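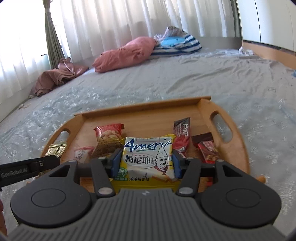
Fig. 4. Snack packet and wooden tray.

Section 6: Setting up the Storko barrier alarm at big cat enclosures

Read this before you fix anything to a rail. The Storko makes a loud noise when someone leans over the stand-off barrier. It doesn't stop them. The sales sheet says it "prevents contact", and we would ignore that line.

You will need: one Storko unit per stretch of rail, the Cesach bracket, a long tape measure, and a second person to act as the visitor.

1. Close the path to the public and tell the keepers you are there. Animals should be shut in their indoor dens for all of this section.

2. Measure from the visitor rail to the bars. If the gap is smaller than the one your park's own rules ask for, stop. An alarm is no cure for a barrier in the wrong place.

3. Fix the bracket to the visitor side of the rail, never to the enclosure.

CAUTION: Don't run cable within reach of the bars. A tiger can pull a loose cable through, and whatever is tied to it.

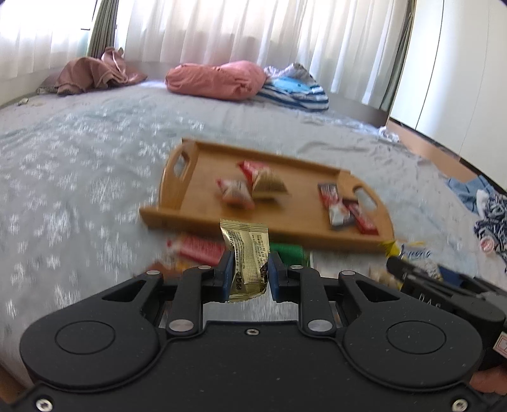 4. Set the unit so that its beam runs along the rail, almost 400 mm above it. Lower than that and every pushchair sets it off. After a week of that, staff stop coming.

5. Hold the test button until the light turns amber. Code 857 means the beam is blocked, usually by leaves. The maker says the unit will clear this by itself. Ours didn't, so wipe the lens and start again.

6. Ask your helper to reach over slowly, then quickly, then with a phone held out at arm's length. The slow reach is the one it tends to miss. Write down each miss.

Note: the advertised delay is 2 seconds. That may be so on a bench. Time it at your own rail, on a busy path, with the radio on -- and count from the reach to the moment a keeper looks up.
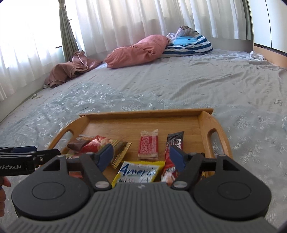
According to one keeper at Brillden, the alarm went off 17 times in June and on most of those occasions people simply laughed and carried on taking pictures. She would sooner have had a second rail.

7. If your test gave any misses at step 6, move the unit towards the corner post and repeat. Don't turn up the sensitivity first.

8. Sign the log sheet and keep the warning signs up. Visitors at the Gebretsadik enclosure design get the same signs in any case.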